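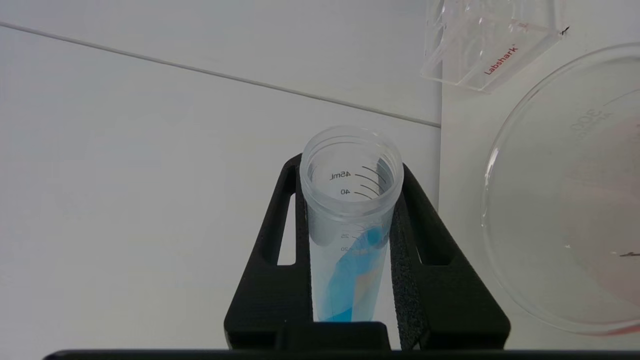 I have started growing my own brassica and lettuce seedlings under the back verandah and I can't work out how to measure liquid feed for such small amounts. The feed is Clatell seaweed and fish concentrate and the label says 7 mL per litre for established plants, half that for seedlings. The cap on the bottle holds far more than I need and has no lines inside it. I've been looking at those pointy-bottomed clear plastic tubes with the volume printed near the top, where 45ml sits just below the rim with 40 under it, and 25 and 20 further down. They look easier to read than a kitchen spoon, but I only need a few mL at a time, and I don't know if the bottom end of a tube like that is any use for it. I mix one litre in a small watering can, which does two trays. The seedlings are in Rana seed raising mix and the oldest ones have their second set of true leaves.

So far I have been guessing. Last week one tray of cabbage went brown on the leaf edges two days after feeding and I suspect I made it too strong. The tray beside it got plain water and is fine. I have also read that seedlings don't need any feed at all until they are planted out, but the mix bag doesn't say whether it has fertiliser in it.

What I would like to know:
Should I be feeding them at this size?
What do other people use to measure three or four mL without spending much?
Can I make up a big batch and keep it, so I only have to measure once? I have a 110 litre drum off the shed roof that could be used.

We are on tank water here at Ivisstead if that matters.

Radka Hoxha
Posted March 2024
Viewed 338 times

tankwater_tess

Yes to feeding, but weak. Once they have true leaves there isn't much left in a seed raising mix to keep them going, whatever the bag says. I start at a quarter of the full strength and go up to half after a fortnight. Brassicas will take more than lettuce will. If you are doing both out of the one can, mix it to suit the lettuce.

For measuring, get a plastic syringe from the chemist, the sort they give out for kids' medicine. A 5 mL one has a line for every 0.2 mL and you can suck the concentrate straight out of the bottle. No pouring, no drips down the label. Half strength of your stuff is 3.5 mL to the litre, so that is one go with the syringe. Quarter strength is 1.75 mL, and if you land anywhere between 1.6 and 1.8 it will be near enough. Rinse it straight after or the plunger gets sticky.

A conical tube is made for bigger volumes than you're after. The taper does help a bit at the bottom, but you would be filling it to a line and tipping it out, and fish concentrate is thick enough that a fair bit stays on the walls. If you do use one, swish it out with water from the can and tip that in too. I would keep a tube like that for the tomato feed in summer, when I'm making up a full nine litre can and need 30 mL or so at a time.

Don't make it up in the drum. Diluted seaweed and fish goes off in a few days, faster in warm weather, and a 110 litre drum at half strength would take 385 mL of concentrate, most of which you'd end up tipping on the lawn. It also stinks. I did a batch in a covered bucket in February and the neighbour asked if something had died under the house.

What you can do is dilute it part way in a small amount and use it up the same day. Put 10 mL of concentrate in a jar and top it up to 100 mL with water. Then 35 mL of that in a litre is your half strength, and 35 mL is easy to read in anything with lines on it, including your tube. Shake it first as it settles.

Brown edges could be overfeeding, but they could also be wind or the tray drying out. Did that tray sit on the outside edge? Flush it through with plain water once, let it drain properly and hold off feeding for a week.

Gaz from up the hill

Just use a teaspoon. Level teaspoon is 5 mL. Bit under that in a litre, done. I have grown Cuvetti cabbages that way for years and never owned a syringe.

plotnumber4

I agree with Tess on most of it, but would add a couple of things.

Check the teaspoon before you trust it. The measuring kind is 5 mL, but the ones in the cutlery drawer vary a lot. I tested ours against a medicine cup and the smallest was closer to 3 mL.

Tank water is good for this. It usually has very little in it, so you can go by the label without worrying about salts building up. Bore water would be another matter.

Feed in the morning onto mix that is already damp. If the tray is dry when the feed goes on, the roots cop it at full strength and you can get burnt edges even when you measured it right. I water first, wait half an hour – longer if the mix has shrunk away from the sides – and then feed. Once a week is enough at that size.

If you use a tube or a jar for measuring, mark it with a paint pen and keep it in the shed. You don't want it going back in the kitchen.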